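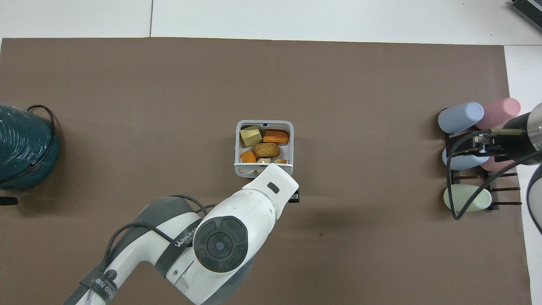 Según la coordinación de Umanar, el rincón de la cocinita «ya funciona solo» y no haría falta seguir gastando en él. Nos lo dijeron por escrito en noviembre, en respuesta al borrador de este informe, y lo dejamos al principio porque es la opinión más favorable que hemos recibido. No la compartimos del todo.

Informe de seguimiento a Kollell
Proyecto Miko: material de juego y orden en las salas infantiles
Segundo periodo

Lo que se pidió y lo que se ha hecho

La ayuda de Kollell tenía un objeto bastante modesto: renovar el material de juego simbólico (comida de juguete, vajilla, cestas) y comprobar si un sistema de recogida más sencillo cambiaba algo en el uso diario de las salas. Se concedieron 2.048 euros para este periodo. El dinero está gastado en su totalidad y las facturas van en el anexo, ordenadas por proveedor.

La compra de material se cerró sin incidencias graves. El proveedor principal fue Marras, que sirvió en plazo las cestas y los vasos y con bastante retraso la comida de juguete. El retraso nos obligó a empezar con piezas del fondo antiguo, de modo que la primera parte del periodo sirve de poco para comparar. En el informe anterior habíamos escrito que todo estaría listo al comienzo. Fue una previsión optimista y convendría no repetirla.

El sistema en la mesa

La idea de partida era que cada clase de objeto tuviera un sitio evidente, sin carteles. La comida va en una cesta blanca de plástico, de borde redondeado. Los vasos van a un soporte de madera oscura con clavijas, donde quedan tumbados. Para delimitar la zona de juego se extiende un papel marrón grande sobre la mesa blanca. Hay además una cesta trenzada de color verde azulado oscuro, con asa de alambre, que en el plan original era para la compra y que ha acabado recibiendo lo que no se sabe dónde poner.

Sobre el papel el reparto parece limpio. En la práctica tiene fallos que el equipo señaló desde las primeras semanas:

La cesta blanca es pequeña. Con seis piezas, entre ellas una cuña de queso y un bollo redondo, ya está bien servida. El lote completo no cabe y nadie pensó en ello al hacer el pedido. O se compran cestas mayores o se sacan menos piezas a la mesa; preferimos lo segundo, que no cuesta nada.

El soporte de los vasos admite cinco sin problema. Ahora bien, hay que acertar con la clavija, y los más pequeños se cansan y dejan el vaso al lado. Una parte del equipo defiende que ese esfuerzo es precisamente lo interesante. Puede ser. Con lo observado hasta ahora no nos atrevemos a afirmarlo en un informe.

El papel marrón se arruga y se cambia a menudo. Salió barato el rollo, pero al ritmo actual no llegará al final del curso. Un mantel lavable habría sido mejor elección, y así se propuso en su momento.

Los colores. Los vasos son azul claro, rosa y verde pálido, y Marras los vendía como ayuda para clasificar. No hemos visto que nadie clasifique por color si no lo propone un adulto. Lo mencionamos porque en la solicitud se daba por seguro.

Sobre las piezas

La comida de juguete es lo que más se usa y también lo que más discusión ha dado. Las piezas de pan están bastante conseguidas, sobre todo el bollo, de superficie moteada y arrugada. Otras son difíciles de identificar: la pieza naranja del lote unos la llaman boniato y otros calabaza, y no ha habido manera de ponerse de acuerdo. Para el juego da igual. Para el inventario, no, y en la lista del anexo aparece como «hortaliza naranja».

Pedimos a Marras la relación de materiales de cada pieza. Recibimos una hoja general del catálogo que no distingue unas de otras. Se ha reclamado y, al cerrar estas páginas, seguimos esperando. Mientras tanto las piezas se limpian con un paño húmedo y se revisan a mano. Es un apaño razonable a corto plazo y poco más.

Resultados

La solicitud fijaba como meta una reducción del tiempo de recogida y la participación de todas las salas. De las salas previstas han participado 3. La que falta está en obras y no se incorporará antes de primavera.

En cuanto al tiempo, los registros son desiguales. Había que rellenar 200 fichas de observación y se han rellenado 100. Muchas de ellas tienen la hora de inicio y no la de final, así que no permiten calcular nada. Con las completas se aprecia que la recogida va más deprisa cuando hay pocas piezas en la mesa, conclusión a la que se podía llegar sin fichas. No tenemos base para atribuir la mejora al soporte de madera, ni a las cestas, ni a los colores.

Sabemos que este apartado decepcionará. El borrador que circuló en noviembre hablaba de «impacto notable en la autonomía» y hemos quitado la frase. Si el equipo de Umanar quiere mantenerla en su memoria, está en su derecho, pero estas fichas no la sostienen.

Lo que sí parece asentado es que las salas encuentran el material a la primera. Antes la cocinita se guardaba revuelta en un armario común y montarla llevaba un buen rato. Ahora la cesta y el soporte se sacan y se guardan tal cual — los vasos puestos, la comida dentro. Las tres salas lo hacen así y ninguna quiere volver al armario.

Lo que proponemos para el periodo siguiente

No pedimos ampliar la ayuda. Pedimos permiso para destinar la parte de papel al mantel lavable, que tiene un coste parecido, y para dejar en reserva la segunda compra de comida de juguete hasta que Marras conteste sobre los materiales. Si no contesta, buscaremos otro proveedor y lo comunicaremos antes de pagar nada.

La ficha de observación se reduce a media cara: hora de inicio, hora de final, piezas en la mesa y una línea libre. La anterior tenía dos páginas y se rellenaba al final de la jornada, de memoria, lo cual explica buena parte de los huecos.

La cesta trenzada se queda en las salas, aunque fuera del sistema, hasta decidir si vuelve a ser la cesta de la compra. Hay opiniones a favor y en contra y el asunto está en el orden del día de la próxima reunión.

Queda pendiente de Kollell la confirmación del cambio de partida. Sin ella no haremos el pedido del mantel y se seguirá usando el rollo que queda.

Anexos: facturas, inventario de piezas, modelo nuevo de ficha.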